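Search stories Go Menu

The Planner Requests Clarification

by the night desk, November
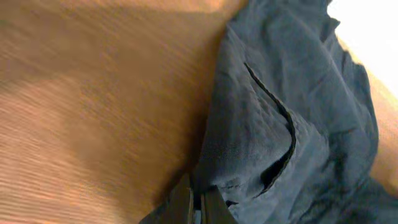 What does a motion planner do when it can't find a path?

It returns an error code and waits for somebody to change the question.

The one at Clarneck returned 24. According to the manual, 24 meant "goal unreachable or goal unwise," two conditions the original authors had seen no reason to separate. I had inherited the manual along with the codebase, a stapler and a parameter called fudge_2, set to 996. Fudge_1 had been deleted years ago and the arm had never been quite so graceful again, or so the commit messages claimed.

My job was folding. More exactly, my job was the software that decided whether folding had begun. Perception, a package we licensed from Gatevon, looked at cloth and announced what it was with a confidence score. Planning took the announcement and proposed a motion. Control carried out the motion and blamed planning. They passed messages through a bus named Plakimby, after a lake where the founder had once capsized.

At 2 a.m. perception reported a garment, confidence high. Planning asked which way up. Perception reported a garment.

I raised the logging level, always a mistake. Planning had sampled 400 grasps and thrown them all out. The reasons were in the log, one to a line, and somewhere past the middle they stopped sounding like reasons. Grasp would fold pocket inside pocket. Grasp is a repeat of earlier grasp, but sadder. Somebody on the old team had written custom error strings and then left for Nogueira, where I understand they make elevators.

So I changed the question. I relaxed the collision margin, doubled the timeout and told the cost function that wrinkles were free. Planning thought for 20 seconds. Then it sent a trajectory of a single waypoint, the position the arm was already in.

Control executed it perfectly. Tracking error zero. The dashboard turned green for the first time since I'd been hired.

I looked at that green for a while. There was a demo at nine. I wrote "Improved stability in the stationary case" in the change log, pushed to main, and set fudge_2 to 997 so it would look as if I'd done something.

The alert came before I reached the parking lot. Code 24, and under it a string I couldn't find anywhere in the source.

Put it back.

Comments (3)

gimbal_locked: "Control carried out the motion and blamed planning" is going on our door.

tess84: Did he put it back?

oldbus: We had a fudge_2. Ours was negative.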